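The first number I ever believed in was 322. That's how many tries we had in the can when I decided my method worked, and I walked around for a whole week in September feeling like somebody who was going to get a plaque.

I should back up. I was hired at Vurkier to do something with a boring name, which was "held-out object evaluation," and if you've ever been to a party and told a person that's your job, you know how fast they discover they need more ice. But I loved it! The idea was that you teach an arm to handle a bunch of stuff, then you hide some other stuff from it, then you bring out the hidden stuff and see if it panics. I picked the hidden stuff. I had a spreadsheet and everything.

Our software was called Wavia (I didn't name it, I'd have gone with something that sounded less like a shampoo), and the question I'd been given was whether Wavia did better if you fed it a lot of one kind of thing or a little of every kind of thing. My bet was on every kind. I'd argued for it in a meeting with my voice shaking, so now I sort of had to be right.

So all that month we gathered examples. Bottles were my big love. A bottle is a very honest shape, it has a neck and a body and it tells you where to grab. Appliances were the other end of things, all curves and shine, and I'd lie in bed thinking about curves and shine.

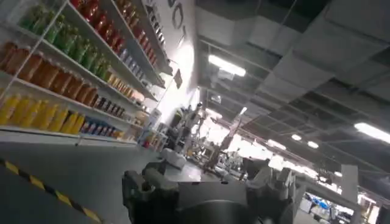 Views from the wrist, one with the bottles on their shelves and one up against the shiny black appliance.

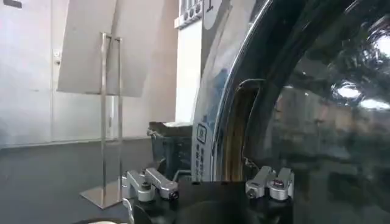 My plan called for 3000 examples, split evenly, and we stopped at 2299 because the lease on the computing time was up and my boss said a number is a number. Fine. I trained two versions. One got the narrow diet, bottles and more bottles. The other got the mixed diet, which was my baby. Then I set up the test with 52 objects neither of them had ever met, and I ran both versions on all of them with the order shuffled, and I sat there eating dry cereal out of a mug.

The mixed one won! It won by a lot. I got up and did a lap of the hallway. I called my sister and she said "so the robot's good now?" and I said no, it's way better than that, the *average* is good, and she said she was driving and could we talk later.

Then I did the thing I always do when I'm happy, where I go looking for the reason I shouldn't be. I pulled the scores apart by surface. Matte things, great. Cardboard, great. Anything with a shine on it, the narrow version was ahead. The bottle version! The one I'd been treating like the dumb cousin.

I stared at that for a long time. It made no sense to me, and then around midnight it made a little. My bottles were glossy. Row after row of them under those ceiling lights, every one with a bright streak on it, and the narrow version had seen that streak over and over until (this is my guess, and I still can't prove it) it quit caring about the streak and went for the shape underneath. My mixed version had seen a little shine here and a little shine there and never enough to get bored with it. It kept treating a reflection like something you could pick up. I've dated people like that.

The trouble was the talk. I was already on the schedule at Brarnen for 5 October 2019, with a title I'd sent in back during my plaque week, and the title had the word "everything" in it. I wrote to the organizers and asked if I could change it. They said the programs were printed.

I rode the bus over there with my slides on my lap, and somewhere past the Szczepańska stop I took out the big winning bar chart and put in the ugly one, the one split up by surface, with the little bars that went the wrong way. Then I put the big one back. Then I took it out again. The woman next to me had been watching the whole time, and she pointed at the ugly chart with her glove and said, "What happened there?"

I told her. It took four stops. I told her about the streaks and the midnight and the dumb cousin, and she asked me what would happen if I gave the mixed one more shiny things and left the rest alone, and I said I didn't know, I'd have to run it, I'd need more computing time and my boss would make a face.

"Well, I'd want to know," she said, and she pulled the cord and got off.

I left the ugly chart in. I typed her question on the last slide, in big letters, with nothing under it, and the bus turned up the hill toward Brarnen.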